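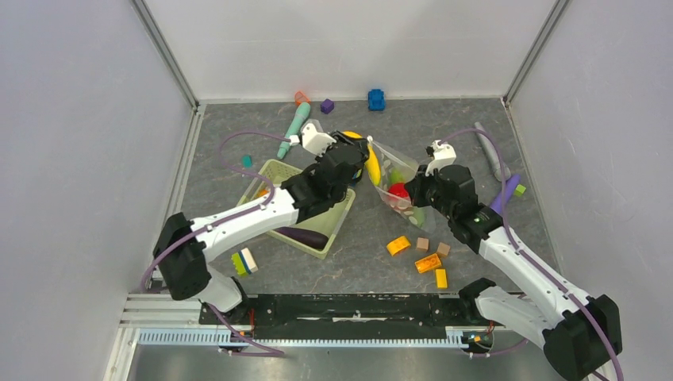

The Prelldale lab opened its manipulation hall to visitors on Thursday, and the first stop was the two-arm cell used for the Barrios work. Barrios is a policy trained to decide which arm holds and which arm moves, with no role fixed in advance. The case we were walked through was the clear plastic bag: the right gripper has the bag by its edge, and the left one is over a banana lying beside the mouth. A bag is a hard test for this method. It has no stable shape, and the camera sees the contents as well as the film in front of them.

The group's earlier policy, Zastton, assigned the roles by side. It failed mostly at handover, when the holding arm let go before the other had a grip. Barrios predicts short action segments for both arms together and replans after each segment. The training set for the bag task is 29 demonstrations, all teleoperated. On the results sheet by the door, Zastton completed five of nine trials with the bag and Barrios completed all nine. Nine trials is a small number and the staff said so. A longer run is planned for July.

Blocks and toy items are left on the table during trials. The policy gets no list of what is on the table, and the layout is changed between trials. I asked whether the clutter had been varied in training as well. It had, but only in position. Objects new to the policy are a separate test, and no results for that were on the sheet.

Two points for our own cell at Brandisau. First, replanning costs time: the arms pause between segments, and the staff put the pause down to the planner. Second, the grip on the bag is position-controlled, with no force signal used. Thin film that slips would go unnoticed until the next camera update. We have seen the same fault with our pouches.

The tour then moved on to the calibration room, where we had five minutes.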